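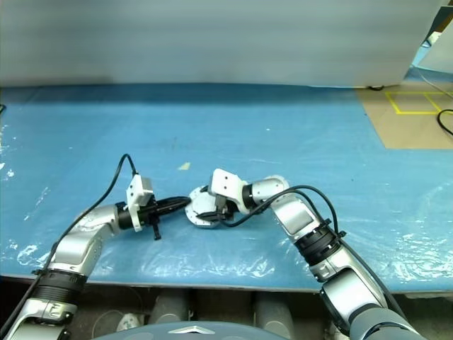

Covering the craft table: a thread

1/ Ok, a few of you asked about the plastic on my blue table, so I'm doing this properly in one go. Get a cuppa. It's only a clear sheet over a blue board but I have opinions!

2/ The board first. I wanted sky blue because white paper vanishes on a white table and I'm forever losing bits. A white round with a scalloped rim shows up beautifully against it. So do scraps, like that little yellow one, which I should've picked up ages ago.

3/ The clear sheet came folded in a packet, 200 cm long, and the creases are still there. I know it's meant to relax if you leave it flat in the sun. Mine has had plenty of sun and it's still as crinkly as a chip bag.

4/ Birthe Lund told me to put it under a warm towel and smooth outward with my forearm. I've done half of her instructions (the towel) and none of the smoothing. Will report back.

5/ Do the creases matter? For gluing, no. For tracing, yes - your pencil finds every single fold. I slide a bit of card underneath when I'm tracing and that sorts it.

6/ The glare is the part that bugs me. Under the overhead light you get those white streaks, worst down the left side and near the lower right. I've shifted the lamp twice. If anyone has a matte sheet they love, please tell me the colour and thickness.

7/ Smudges: warm water, a drop of dish soap, soft cloth, dry straight away. Skip the vinegar, it left mine cloudy in one corner of the old sheet and I had to bin it.

8/ On to the scalloped rounds, seeing as they're my favourite thing at the moment. We need 36 for Ea Kjærgaard's lunch, one per place, names on the flat side. I'm doing the lettering in dark green and keeping the edges plain.

9/ Tip for anything with a scalloped rim - hold it by the edge and tilt it to the light before you write on it. You'll spot a bent scallop much quicker than you will with it lying flat.

10/ Siu-ming Hsieh asked if I'd do a second colour. Maybe yellow? I've got offcuts in a jar and it'd be nice to use them up before I go and buy more paper (I don't need more paper) (I'm going to buy more paper).

11/ Oh, and someone wanted to know if you can cut on the sheet. Please don't! Scissors over it are fine, but a blade will go right through and into the board. I have a separate mat for that and it lives behind the door.

12/ Right, back to it. Eleven names lettered so far and I've already spelled Oddur with one d. Sorry, Oddur.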